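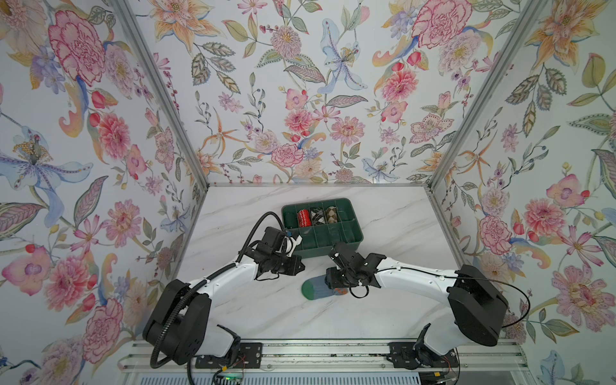
Floral wallpaper on three sides, marble-patterned top.

Reading a gossip column as a record of sources

I have followed the Dromcombe column for long enough to have a filing system. Each item gets a line in a spreadsheet: date, subject, claim, and how the claim is sourced. Last month the sheet passed 1,000 lines, so I sorted it.

The commonest source is "a pal". The pal speaks in full sentences and knows the state of the marriage. Next is "an onlooker", who is always at the next table. A named person appears in 95 of the lines, and in 40 of those the name belongs to a publicist.
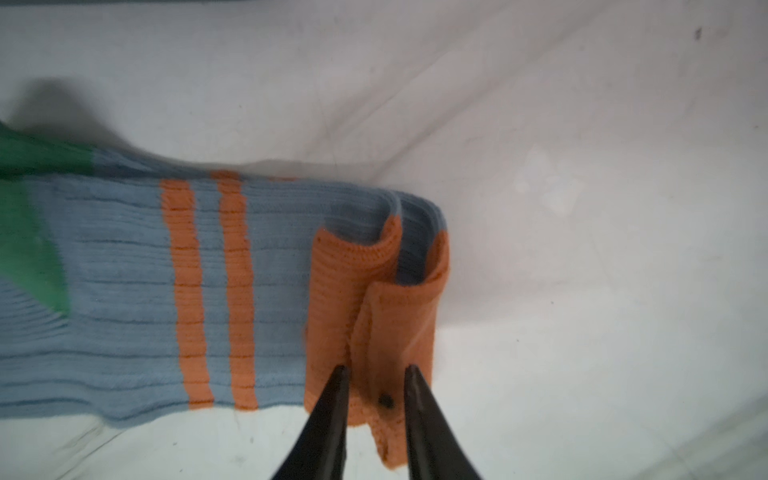
The case that made me start was the Kianoush Jafarzadeh split. In May the column said he and Nazanin Abbasi had not spoken since filming ended on Ketusow. The pal said so, twice. A rival column, Parsa, ran the opposite on the same morning: the two were looking at houses. Its source was also a pal. Both items used the phrase "in a good place", which I take to mean that one person rang both desks, or that one desk read the other before going to print.

Neither item was withdrawn. When the pair turned up together at the Plultau premiere, Dromcombe called it a reunion. Parsa called it a first public outing. I logged both and changed nothing in the earlier rows.

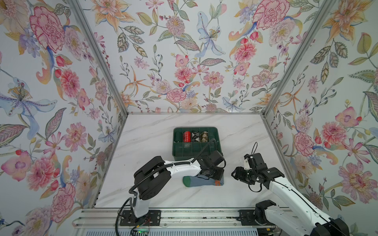
Imad Nimri asked in the comments last time why I don't score the claims as true or false. I tried it on 19 of them and gave up. Most say that somebody is "said to be furious", and I have no means of checking that - nor, I suspect, has the column.

The next sort will be by subject. Huiling Han has more lines than anyone else and has given no interviews in the period covered.

Filed under: Celebrity, Column Watch
7 comments | 12 shares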